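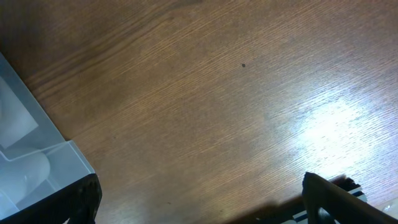

4.2 Checking the wrist view before you compare grippers

Do this section once for each gripper you plan to test. The Wonora sheet says the camera "adjusts to any surface." We have not found that to be true on a polished wooden table, so check it yourself.

1. Open the gripper all the way with nothing between the fingers. Both fingertips should show in the lower corners of the wrist view. If you see only one, go back to 4.1 and reseat the camera bracket.

2. Look for glare. A bright patch on the tabletop, like the one right of center in the view at the start of this section, can hide a small part completely. Turn the lamp or move the arm base until the patch is clear of your pick area.

3. Put the translucent container to one side of the open space. Leave it there for both grippers. Frosted plastic has soft edges on camera, and the detector may do worse on it than the brochure suggests.

4. Run the empty-table test for 600 frames. Write down every false detection. Small dark specks on the wood are a common cause, so wipe the table and run it again before you blame the software.

5. Swap to the Zonero gripper and repeat steps 1 through 4. Do not change the exposure between grippers.

CAUTION: Keep hands away from the fingers while the controller is powered. The soft stop is slow - use the red button.

NOTE: The vendor quotes 7 successful picks per minute. Seraina Kaufmann got four on our bench, using the same settings file. Treat the quoted figure as a best case until you have your own.

NOTE: Auto-exposure is on by default after every restart. Azucena Zepeda lost two afternoons of results this way. Turn it off under Camera > Manual and check that it stays off.

If the two grippers score close together, repeat the whole run before you pick one. Go on to 4.3 for grip force.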